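Buvus Blocks: simulated tabletop demonstrations

README and data card, maintained by Hauwa Etim. Last revised July 25, 2024.

What this is

Buvus Blocks is a set of 1,180 demonstrations of a simulated arm picking up small cubes and putting them somewhere else. Each demonstration pairs a rendered view of the table with the joint positions, the gripper opening and a one-sentence instruction. It was collected at Coltau for the Tiltstead policy, which had until then been trained on a cube-stacking set so tidy that it learned to reach for the middle of the table and hope.

If you want a robot that can make coffee, this is the wrong download. If you want one that can tell a purple cube from a magenta one under flat lighting, we have put an unreasonable amount of effort into your problem.

How it was collected

Operators drove the arm with a handheld controller, one instruction per demonstration. Cubes were dropped at random from a low height before each start, so they land where they land, including at angles and on top of other things. We kept the awkward starts. An early version of the reset script lined everything up square to the table edge, and the policy trained on it treated a rotated cube as a personal insult.

The large block is scenery. It is never the target of an instruction, though it is often in the way, and small cubes may begin on it or against it.

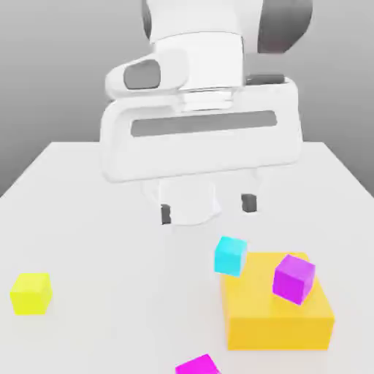 Sample view: gripper open over the table, purple cube tilted on the large yellow block, cyan cube by its back left corner.

Instructions name the target by color ("pick up the cyan cube") and sometimes by place ("the cube on the block"). There are two yellows in the palette, one for the large block and a greener one for a small cube. Instructions say "yellow cube" or "yellow block" and trust the reader. The reader, in our case, was a small language encoder with trust issues, so the last release adds a target ID field you can use when the words let you down.

Contents

demos/ holds one folder per demonstration
instructions.csv has the text, target ID and operator code
splits/ has the train and test lists
scripts/replay.py plays a demonstration back in the simulator
scripts/check.py finds missing files and complains about them

Splits

Train has 845 demonstrations. Everything else is test. Splits were made by start layout, so a layout never turns up on both sides. Please leave them alone. Someone reshuffled them once to get a nicer number, and the nicer number followed us through two meetings.

Known problems

The view is fixed. Cubes near the front of the table can be partly out of view, and a few instructions ask for one of them anyway. Operators had a second view while driving; the model does not. We call this a challenge when presenting and a mistake when talking among ourselves.

In 44 demonstrations the operator picked up the wrong cube, noticed, put it down and picked up the right one. These are flagged "recovery" and left in. Dropping them made the policy more confident and no more correct.

Operator 8 approaches every cube from the left. We asked about this and were told it is faster. If your model develops the same opinion, filter on the operator code and see if it goes away.

Table, wall and lighting never change. Nothing here will prepare a policy for a real table with a mug on it. The Cortés set, planned for August, varies the background and uses more than one kind of object. It is also currently an empty folder.

Intended use

Imitation learning, grounding of simple color and place words, and debugging of data loaders. Success rates on this set should be reported as success rates on this set. Please don't use it to support claims about kitchens.

Changes and questions

The current version adds target IDs, fixes the gripper values (open and closed were swapped in the first release, with memorable results) and removes duplicate demonstrations. Send bug reports to Hauwa Etim with the demonstration number and the output of check.py. Reports reading only "doesn't work" are filed next to the Cortés set.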